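Home About Cast Pages Episode Notes Trades Links Contact

Cleaning up the Lukness cast pages

2018-10-02
Posted by lampglass

I spent most of September going through the cast pages on this site, and they are finally in a state where I don't mind people linking to them. If you only come here for the episode notes, nothing has changed over there.

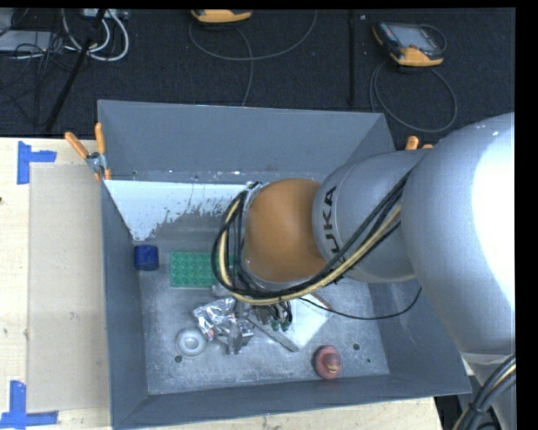 The cast pages started as a single long list that I typed up while watching Lukness for the second time. I wanted to know where I had seen the woman who plays the harbor clerk. Her name went by too fast in the credits, so I paused it, wrote it down, and then wrote down everybody else while I was at it. That list grew for years without a plan. Some actors had a full page with a list of roles, and some had one line that said "also in a soup commercial." A few had a birthplace and no birthday. One had two birthdays.

There are 341 people on the list now. That covers all four seasons and counts everyone with a spoken line, plus a few people without one who show up often enough that readers ask about them. The man with the dog is the usual question. He is in the background of the ferry dock in every season and I still don't have a name for him.

What I did first was split the list by how the person is credited. Main cast, recurring, guest, and uncredited. This sounds simple and took longer than anything else. Lukness changed how it did its credits between the second and third seasons, and people who had been listed as guests for years moved up to the opening titles with no change in how much they were on screen. I went with the highest credit a person ever had. I know some of you would do it the other way. I tried it the other way and the main cast page ended up with hardly anyone on it.

Then I went after the biographies. My rule used to be that if I found a fact in two places, it went in. I don't think that works anymore. Most of the actor biography sites copy from each other, and quite a few of them copied from me. I found my own typo, the one that put the lighthouse keeper's drama school in the wrong state, on at least one page that also claimed to have been checked by an editor. So two places is really one place, and in that case the place was my kitchen table.

The new rule is that a birthday or a hometown has to come from something the actor said or signed off on. An interview counts. A theater program counts, as those bios are usually written by the actor. A convention booklet counts, with a note saying which one. A fan site doesn't count, including this one. When I applied the rule, 168 of the pages lost something. Mostly it was birthdays. I was sorry to see a few of them go, but I would like the page to say less and be right.

I have also taken off anything about husbands, wives, kids, houses and net worth. There wasn't much of it. Some had come in through reader emails back when I added whatever people sent me. The net worth numbers in particular come from nowhere that I can find. I have never seen one with a source, and the same actor will be worth wildly different amounts depending on which page you land on. If an actor talks about their family in an interview, I will link the interview and you can read it there.

Several people have asked why I don't use Rewi for all this. I do have an account there and I still fix things when I see them. Rewi is good for quick lookups. If you want to know what year a movie came out and who was third in the credits, it will tell you. What it doesn't do well is small television parts. A person who played three different characters on Lukness over the years gets one line, with whichever character was entered first. You can add the others, and I have, and then a later import wipes them out. After I had done the same edit for the nurse, the bus driver and the voice on the radio (all one actress) enough times, I stopped. On my page she has all of them, with episode titles.

The other reason is the pictures and ratings. Rewi lets users score actors, and the top of every page is now a row of stars and a comment box. I don't have anything to say about that except that I don't want it here. There are no ratings on my cast pages and there won't be.

Now the autographs, as that is what most of my mail is about.

The Trades page is up to date again. I collect signed cards and photos from Lukness only. I don't collect from the movies the cast went on to make, so please don't offer me those, even the good ones. What I still need is mostly from the first season, where a lot of the guest cast were local theater people who never did a signing. If you have a program from one of the small theaters with a signature in it, I would be interested in that too, even if it is from before the show.

I get asked a lot how to tell whether something is real. I am not an expert and I won't look at your photo and give you an opinion that you can put in an auction listing. I can tell you what I do for myself. I look for the pen going over the picture, with the little change in shine where it crosses from a dark area to a light one. I compare against something I saw signed in person. And I pay attention to what else the seller has. Somebody with one signed Lukness photo and a box of old paperbacks probably went to a signing once. Somebody with the whole main cast in the same blue marker, all available in any quantity, did not.

The official Urovmont cards are a separate case. Urovmont put out the season sets, and the signed ones were packed at random and have a stamp on the back. Those are fine as far as I know. The trouble is that the unsigned cards from the same set have a similar back, without the stamp, and people sign those themselves and photograph only the front. Ask for the back. A seller who has the card in hand can take that picture in a minute. I have had people stop answering me at that point, and I count that as an answer.

I bought a bad one myself early on. It was supposed to be the ferry captain, and it was spelled the way his name is spelled in the season one titles, which is wrong. He mentioned that mistake in an interview and said it had bothered him the whole year. I hadn't read the interview when I bought the card. I kept it, and it's in the back of the binder behind the real one.

On conventions: I went to Fetholm again this year. For anyone who hasn't been, it's a small one in a hotel, mostly older mystery and detective shows, with a dealer room and a couple of panels going at any one time. The Lukness panel was early and it was shorter than last year. The questions were the usual ones. Somebody asked about a reunion and the answer was that no one has called. Somebody asked about the ending and got the same answer that is already in my episode notes.

The signing line was better run than it used to be. You got a numbered slip at the door and could go sit down. I got four cards done and a page of my own notebook, which I had open to the credits list. One of the actresses read through it while she was signing and told me that a part I had down as uncredited was her, under a wig. I have added that to her page with the source listed as "in person, Fetholm." I realize you have to take my word for it. If that bothers you, the wig scene is in the third season, in the church hall, and once you know, you can hear it in her voice.

Prices for signatures had gone up a little. I don't post what each person charges. It changes and then I get mail about it from people who budgeted off my site. Check with the convention before you go and bring cash anyway.

A few housekeeping things. The old cast page address still works and will send you to the new index. If you had one actor's page bookmarked, it might not go anywhere, and you will have to find it again from the index. I'm sorry about that. I renamed the files by last name and I didn't keep a list of what the old ones were called. The search box searches the episode notes and not the cast pages. I don't know how to fix it and I've stopped trying for now.

Corrections are welcome by email. Please say where the information comes from. "I'm a big fan and I know this" is not something I can put in the source line. If you are in the cast yourself, or you represent someone who is, tell me what you want changed and I will change it. That has happened a couple of times and it was always something small, like a middle initial or a play I had left out.

I still have the stunt performers to do. They have their own list, handwritten, and I haven't decided whether they go in with the main index or get a page of their own – they doubled for so many different people that the roles column gets very wide. I'm leaning toward a separate page. And if anyone knows who the man with the dog is, please write.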